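# Covering a table with white foam for sorting and mending soft toys

Last updated 11 May 2022

This page covers how to put a foam top on a plain table, how to look after it, and how to use it for sorting small things and for cleaning and mending plush toys. The method is for sheet foam on a flat top. It won't work well on a table with a raised rim or a drop leaf.

Foam is softer than wood, so buttons and plastic eyes don't bounce when you drop them, and a toy stays where you put it. White is a good color for the job. Loose threads show up on it, and so does stuffing that isn't white. It also shows every mark, and you should expect that from the first week.

## What you need

- A table with a flat top. Ours is 2000 mm long and 774 mm wide.
- One sheet of closed-cell foam, white, larger than the top on all sides
- Contact adhesive that is safe for foam (check the can)
- A long straightedge
- A snap-off knife with new blades
- Light wood edge strip, enough for the sides you want to finish
- Small finish nails or wood glue for the strip
- A clean rolling pin
- A soft pencil

We bought our foam from Grisometti, who sell it by the sheet and roll it for shipping. If yours comes rolled, open it and lay it flat overnight with the curl facing down. Foam that is still trying to roll up will lift at the ends after you glue it.

Buy a spare piece at the same time if you can. Whites differ from batch to batch, and a patch from a later order will stand out.

## Preparing the table

Take off any old covering. Scrape up lumps of glue and fill deep holes. Small scratches can stay.

Wipe the top with a damp cloth and let it dry fully. If the table was waxed at any time, go over it with denatured alcohol, open a window, and let it dry again. Contact adhesive doesn't hold on wax. Ours let go along one end in November for this reason and we had to do that end a second time.

Set the sheet on the table dry and move it until it overhangs on every side. Pencil a small mark on the underside of the foam at each corner of the table so you can find the same position later. Don't use a ballpoint for this. Blue ink doesn't come out of foam, and it can travel through adhesive.

## Gluing

Work in two halves. It takes longer but you keep control of the sheet.

1. Fold the foam back on itself to the middle of the table. Don't crease it.
2. Spread adhesive on the exposed half of the table and on the underside of the foam.
3. Wait until both sides are dry to the touch. With ours that took 20 minutes – longer on a damp day.
4. Lower the foam from the middle outward. Have a second person hold the free end up off the table while you press.
5. Roll it down with the rolling pin, always from the middle to the edge.
6. Fold back the other half and do the same.

If you trap an air bubble, try to work it toward the nearest edge with your palm. If it won't move, slit it with the tip of the knife and press it flat. The slit closes up and can hardly be felt.

Leave the table alone until the next day before you trim it.

## Trimming and edging

Trim with the blade held flat against the side of the table. Take several light cuts. One heavy cut drags the foam and leaves a wavy edge. Snap off a section of blade as soon as you feel it pull.

The wood strip goes on last. It protects the cut edge of the foam, which is the first place to crumble. Set the strip level with the surface of the foam or a hair below it. If it sits above, your wrists will find it.

You can leave one side without a strip if that side is against a wall. We edged all the sides because the table gets moved.

## Cleaning the foam

Brush the top off at the end of each session. Once a week, wipe it with a cloth wrung out in warm water and a drop of dish soap, then again with plain water.

- **Gray smudges** are usually from hands, or from dark items slid across the surface. Soap gets most of them. A white eraser takes off more.
- **Brown stains** that have sunk in will stay. Scrubbing makes the foam rough and the rough patch picks up more dirt.
- **Pen marks** can be lightened with a little alcohol on a cotton swab, but test it on a corner first.
- **Glue spots** should be left to harden and then picked off. Some foam will come with them.

Do not use bleach. Groltano make a foam cleaner that we tried for one spring, and it worked as well as dish soap and cost more.

## Using a tray

Loose parts need a tray. A low one with upright walls is best, and it should have rounded ends so you can sweep small things out with a finger. A flat floor matters more than depth.

Choose a dark tray for light parts. White thread, pearl buttons and fleece trimmings are easy to see against black. For black plastic eyes and noses use a pale saucer, or set them straight on the foam.

Keep the tray toward the middle of the table with its long side facing you. Near the edge it gets knocked by sleeves.

## Checking a plush toy

Lay the toy on its side with nothing else close to it. Go over it in the same order each time:

1. Feel along the seams from the neck to the tail end and back up the belly.
2. Press the body for lumps and for places where the stuffing has gone thin.
3. Tug each eye, ear and limb gently.
4. Turn it over and repeat.
5. Look at the fabric last, for stains and worn spots.

Toys made from two materials need two kinds of cleaning. A small sheep with a dark body and a fluffy white head is a good case. The smooth dark fabric can be wiped with a damp cloth. The fluffy part should be dabbed with foam from the top of a bowl of suds, left to dry in the air, and then teased up with a soft toothbrush. Clean the white part first, with a fresh cloth, and only then move on to the dark part. Dark dye can come off on a wet cloth and you don't want it anywhere near the fleece.

The oval tray on the foam top, followed by the toy sheep:
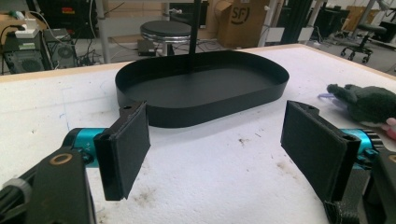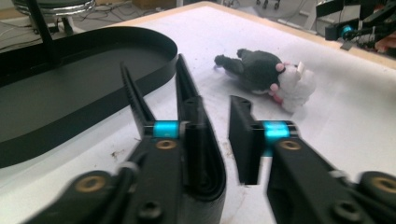 Let a cleaned toy dry all the way through before you mend it. A damp seam puckers when the thread is pulled tight. Turn the toy every few hours and keep it off the foam while it dries – use a wire rack with a towel under it.

For an open seam, use a ladder stitch with doubled thread in the color of the darker fabric. Start a little before the gap and finish a little after it. Bury the knot by passing the needle through the body and snipping the thread close to where it comes out. If the stuffing has gone thin, add new stuffing before you close the last inch of the seam. Tear it into small tufts. A single large wad makes a hard ball that the fingers can always find.

## Replacing a worn patch

The part of the table where you sit wears out long before the rest. You don't have to strip the whole top. Cut out a rectangle with the straightedge, scrape the wood clean, and cut a new piece from the spare foam using the old piece as a pattern. Ours was 430 mm across. Glue it the same way as the sheet, and press the joints together with your thumbs.

Run the joints front to back where possible. A joint that runs side to side catches the heel of your hand all day.

Keep the remaining foam flat, under the bed or behind a cabinet, wrapped in paper. Our first spare was stored in a sunny window at the Niltbridge workroom and had yellowed by the time we needed it.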